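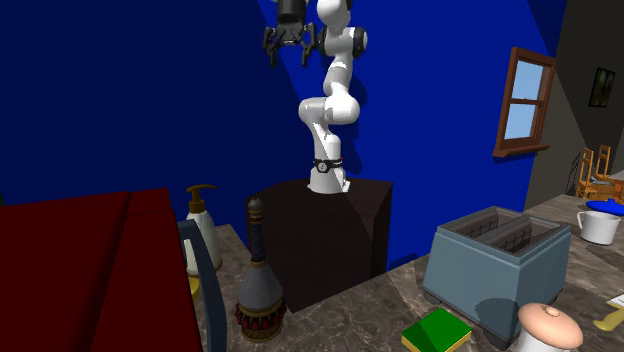

Unit 4: Intake and quarantine of shelter cats

Reading: Petstead Shelter Manual, ch. 3 and 5. Quiz closes 7th March.

4.1 Intake examination

Every cat is scanned for a microchip on arrival and again before it leaves quarantine. Scan slowly, in an S pattern, from the shoulders to the elbows on both sides; older chips migrate. Record body weight in kilograms to two decimal places, rectal temperature, mucous membrane colour, hydration and body condition score (nine-point scale). A fractious cat is left covered for 20 minutes and then reassessed. Sedation is a veterinary decision.

4.2 Housing

Quarantine cages are double-compartment, with the litter tray and food at opposite ends. A hiding box is mandatory. Spot cleaning is preferred to full daily disinfection while the same cat occupies the cage, as repeated removal raises stress and the rate of herpesvirus recrudescence.

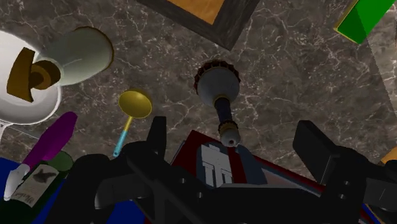 Order of work: healthy kittens, healthy adults, quarantine, isolation. Gowns and gloves are changed between units. Footbaths are not an adequate substitute for dedicated footwear.

4.3 Upper respiratory infection

The main agents are feline herpesvirus 1 and feline calicivirus. Calicivirus is non-enveloped and resists quaternary ammonium compounds; use accelerated hydrogen peroxide at label dilution and observe the contact time. Clinical signs overlap and are not diagnostic. Oral ulceration favours calicivirus, corneal ulceration herpesvirus.

4.4 Worked data

The Donness set contains 3,949 intake records. Exclude records with no outcome date. Calculate median length of stay for cats with and without URI, then repeat for the Janberg annex alone. Hoarau records use the old colour codes (see table 16) and must be recoded first.

Marks: 15 for the calculation, 5 for comment on bias. The September data are incomplete.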